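Getting a decent pot of tea out of a hard water kitchen

We moved to Skerkent in December and for the first fortnight I thought my tea had gone off. Same leaves, same pot, same me standing there in my dressing gown, and what came out was flat and brown with a sort of oily skin on the top that clung to the side of the mug. I threw away most of a perfectly good caddy before Nisha Sandhu from next door came round, looked into my cup and said "oh, that's the water, love". She's lived here all her life and has never known tea without it.

So I've been fiddling about ever since, and these are the things that have stuck. Some of them I knew already and had got lazy about.

Filter the water, but do it the night before

I have a plain jug filter, nothing fancy, and I fill it last thing at night when I'm putting the cat out. It goes in the fridge door and in the morning there's enough for two pots. If you try to do it while you're half asleep you'll stand there watching it drip and then give up and use the tap (I did this for weeks). Change the cartridge when it says to. I wrote the month on mine in marker pen, and I wish I'd been doing that with everything in the house for years.

If you don't want to bother with a filter, a stronger tea copes better. The supermarket blends meant for hard water are fine! I was snooty about them and I've stopped.

Descale more often than you think

My kettle is a Vovia 1054, bought in a hurry after the old one died in the move, and it has a window up the side so I can see exactly how bad things have got. At first I was buying sachets. Now I use citric acid, which comes in a tub from Kashyap on the high street, next to the pickling spices. Two heaped teaspoons, half a kettle of water, bring it to the boil, switch it off at the wall and leave it for half an hour. Tip it out, rinse it well, then boil a full kettle of plain water and tip that away too. Don't skip that last bit unless you like your Assam tasting of lemon sherbet.

Vinegar works as well but the whole kitchen smells like a chip shop, and my husband complained about it for two days.

While you're at it, pull out the little mesh filter in the spout and soak it in a mug of the same stuff. Mine had gone completely solid on one side. I'd been blaming the kettle for pouring crooked.

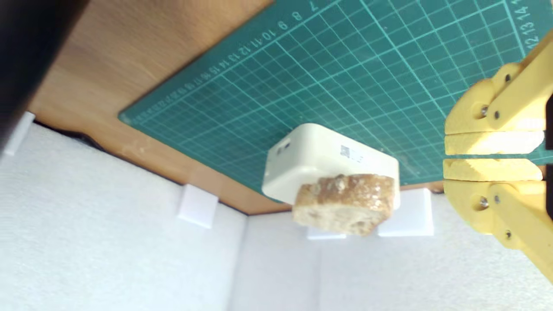

Fresh water each time, and only what you need

My mum topped up the same kettle all day long and never emptied it, and I picked up the habit from her. With hard water it's a bad one, the scale just keeps building. I tip out whatever's left (it goes in the washing-up bowl or on the geranium once it's cooled) and put in enough for the pot plus a splash for warming.

To get the amount right I measured my favourite mug once, with a jug, and it holds 200 ml to the point where I'd stop pouring. Most people guess far too low or far too high. Measure yours once and you'll know for good.

Warm the pot, really

I know, I know, your nan told you. But I did it properly for a week and then didn't for a week, and the cold pot weeks are miserable. A swirl of boiling water, leave it in while the kettle comes back up, pour it out. If your pot is one of those thick stoneware ones it makes even more difference, as all that clay soaks up the heat before the leaves get any.

Black tea wants water straight off the boil. Green tea doesn't, and if yours is bitter that'll be why. Open the lid and go and feed the cat, then come back and pour it.

Loose leaves and what to do with them

I went over to loose tea when I found a shop in town that does a breakfast blend called Kekside. It comes in 200 g bags and I get through one faster than I'd like to admit. One slightly rounded teaspoon per mug, and I don't put in the famous "one for the pot" unless it's for builders.

Get a basket that's as big as your pot will take. Those little ball things on chains are sweet, but the leaves are packed in like commuters and they can't open out. I've got one in the drawer and I use it for cloves when I'm doing mulled cider, which suits it much better.

Time it. I use the timer on the cooker because my phone always has something more interesting on it and the next thing I know it's ten minutes later and the tea could tan a saddle. Four minutes does me for breakfast tea. Try three and five and see where you land, then take the basket out. Leaving it in "to keep strong" just makes the second cup horrid.

Where to keep it

Not next to the cooker! That was my mistake in the old house, the caddy lived on a lovely little shelf right above the hob because it looked nice there. Heat and steam finish tea off very quickly. Mine now lives in the cupboard with the plates, in a tin with a tight lid, and I keep the unopened bags in a box under the stairs.

Keep it well away from anything smelly, too. Tea picks up everything. I once had a tin next to a jar of cumin and for a month every cup tasted faintly of curry. And if you have Earl Grey, give it its own tin and never let it share, or you'll have Earl Grey everything.
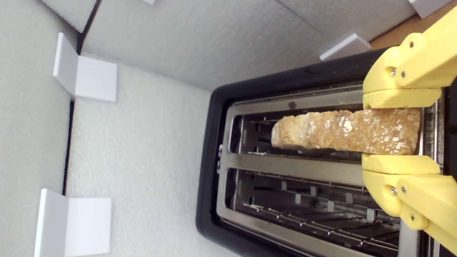 Getting the brown out of the pot and mugs

There are people who say you should never wash a teapot. In soft water, maybe. Here the brown layer gets a grey layer on top and then bits come off in your cup, so I wash mine.

A heaped spoonful of bicarbonate of soda and hot water, left overnight, shifts nearly all of it. A bottle brush for the spout in the morning. For mugs I make a paste of bicarb with a few drops of water and rub it round with a damp cloth, and it takes less than a minute each. Don't use a scourer on anything glazed, it leaves tiny scratches and the stains come back twice as fast. Mugs with gold trim I do with washing-up liquid and patience.

Flasks are harder because you can't get a hand in. Bicarb again, fill to the brim with hot water, lid off, and leave it on the draining board overnight. Store it with the lid off as well or it'll smell like a school trip.

About that skin on the top

It's the minerals in the water getting together with the tea, and it won't hurt you. Filtering gets rid of most of it. A squeeze of lemon will clear it too if you take yours black. Making the tea a touch stronger helps a bit, and so does drinking it while it's hot, which I never manage.

I've still not cracked green tea with our water, it comes out dull whatever I do. Nisha swears by bottled for that, and only for that, and I might give in and buy one to try. If you've found a green that stands up to hard water, do leave me a comment with the name and where you got it.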